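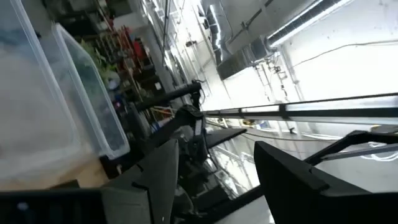 Glacier travel, session 3 - rope teams + crevasse rescue intro

Notes typed up fast from the whiteboard, fill in your own gaps. Read before the snow day in June. Bring a printed copy, phones die in the cold.

## Leftover from last time

- Prusik sizing: we ran out of time. Tie yours at home, bring both (short for waist, long for foot).
- Kieran Cheetham asked about wet ropes. Yes they get weaker and yes a frozen one is miserable to knot. Buy dry treated if you're buying. If borrowing, take what you get.
- Everyone still owes me a gear list. Email is fine.

## Rope teams

Three on a rope is our standard. Two is for people who have practiced a lot, because one person has to hold the fall AND build the anchor. Four or five is ok on easy ground but slow, and the rope gets short between people.

Spacing for a team of 3 on the Arasmont: we'll measure it out on the grass first. More distance for big crevasses, less on steep ground. Rest of the rope gets split between the two end people, coiled or in the pack. Middle person carries none.

Who goes where:

- Front: best route finder. Probes. Sets the pace, and the pace is SLOW
- Middle: least experienced usually
- Back: somebody who can run a rescue, since the leader is the most likely one to go in

Slack is the whole problem. Rope should just brush the snow, a slight smile in it. No hand coils. If the person ahead slows down, you slow down. If you stop for a layer, yell, everybody stops, nobody bunches up. Worst habit I see is the group hug at rest breaks. Stay strung out untill the leader has probed the whole area.

Cross crevasses at right angles. If the team is walking parallel to them you can all end up on the same bridge. When you can't avoid it, go echelon (draw this: staggered, each person on a different line).

## Snow bridges

Time of day matters more than people want it to. Refrozen at 5 am is a different thing from the same bridge at 2 pm. On the Jornis route we turn around by late morning no matter how good the view is.

Look for: sags, a change in color or texture, a line that continues from an open crack off to the side. New snow hides all of it. After a storm the old boot track tells you where people walked, nothing about what's under it now.

Probe: straight down, even push. Steady resistance = ok. Sudden give = stop, back up, try elsewhere. Practice enough that you know how the normal push feels.

## When somebody goes in

1. Drop. Self arrest, feet dug in, weight low. Yell "falling" if you see it happen.
2. Hold. Breathe. Check that the rest of the team is holding too.
3. Middle person keeps the load. End person moves up on a prusik and builds the anchor.
4. Anchor: T-slot with an axe or picket. Dig it deeper than you think, pack the front wall, slot for the sling angled so it doesn't pull up.
5. Transfer the load slowly. Back up the anchor.
6. Go to the lip, clipped in. Talk to the person. Hurt? Cold? Can they climb out?
7. Pad the lip with a pack or axe, and leash whatever you use so it doesnt go down on top of them.
8. Haul, if needed.

Person in the hole: get the pack off and hang it below you, put on a layer, get your foot prusik going if you're able.

## Hauling

3:1 (Z-pulley) first. Learn this one cold. Adding a 2:1 on top makes it 6:1, next session, Kanini Minja is teaching that one.

Real advantage is always less than the number. Friction at the lip eats it, and a rope that has sawed into the snow may not move at all. For a deep rope cut use a drop loop on the unused end and pull on a fresh line.

Reset often. Mind the ratchet prusik, tend it or it jams in the carabiner.

## Practice day

Meet at the Cindach lot, 5 am. Walk to the training slope above Ondieki hut, roped from the edge of the ice.

Bring: harness, helmet, axe, crampons, 3 lockers, 3 non-lockers, one double-length sling, prusiks, one picket if you own one, lunch, sunglasses (real ones). Ropes are group gear, Josphat Mohamedi has them.

Homework: tie the butterfly, clove, munter with gloves on. Then eyes closed. Sketch the Z-pulley from memory and label the ratchet.

Can't make it, tell Nassoro Kaijage early so he can reshuffle the rope teams.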